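Robotic Instruments, Practical Notes
Part 2: Comparing needle driver jaws
Teacher: Marion Hepburn, Sutherland Laboratory, Stomport

In this part we compare two sets of jaws, Jomarum and Braviver, on the same suturing task. Please read Part 1 before you come, and bring your record sheet.

What we look at is the grip on the thread. The wrist camera sits close behind the instrument, so the jaws are sharp and the shaft is blurred. This is normal, do not change the focus. 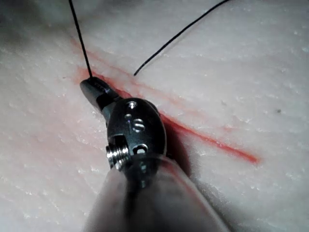
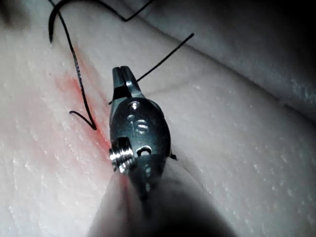 Last changed: December 8, 2018

Both views have black thread and a cut with red colour on it. Note in the first how the thread goes up from the tip of the jaws, and in the second how the jaws are closed.

For each trial write down:
- the jaws used
- where on the jaws the thread is held
- every slip of the thread, also the small ones

The April group recorded 227 trials and saved 3,690 stills. Of these stills, 2,063 were good enough for comparing. Most of the others had the wrist in front of the thread, so turn the wrist a little before you save.

Sheets go in the tray beside the controller. Part 3 will be about the cameras.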